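Is the Turham city pass worth it for a short trip?

kestrel_lane
Going to Turham in March with my sister. The tourist office is pushing a 7-day culture pass that covers the Mensah Museum, the old customs house and the river ferry. Their page says it includes "over 20 attractions." I've read the list twice and half of it looks like churches that are free anyway. Has anyone come out ahead on one of these?

Mawuli Aidoo
I did the math last spring and no, I didn't. The pass was 1,375 in local money and the places I went into would have cost me almost 700 at the door. You'd have to run from one building to the next with a sandwich in your hand. Two of the listed "attractions" were gift shops with a display case.

pelham2
Depends how you travel. We used the ferry every day, out to Jelberg and back, and that part added up fast. Mawuli, did you count the ferry?

Mawuli Aidoo
I walked. The bridge is right there.
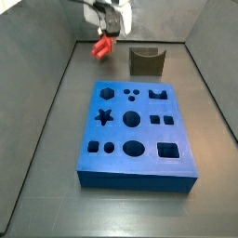

Sun-ja Oh
Walking is fine until it rains sideways, and in March it will. I still wouldn't buy the full pass. Ask at the Harus station desk for the ferry and museum ticket, which they don't advertise. It was good for three days when I had it, and I have no idea if they've changed it.

kestrel_lane
Not advertised sounds about right. Is the Mensah worth a whole morning, or is that brochure talk too?

pelham2
Whole morning, easily. The top floor was closed for us though, and they still charged full price.

Mawuli Aidoo
Closed for me as well, a year earlier. I'd call before paying for anything.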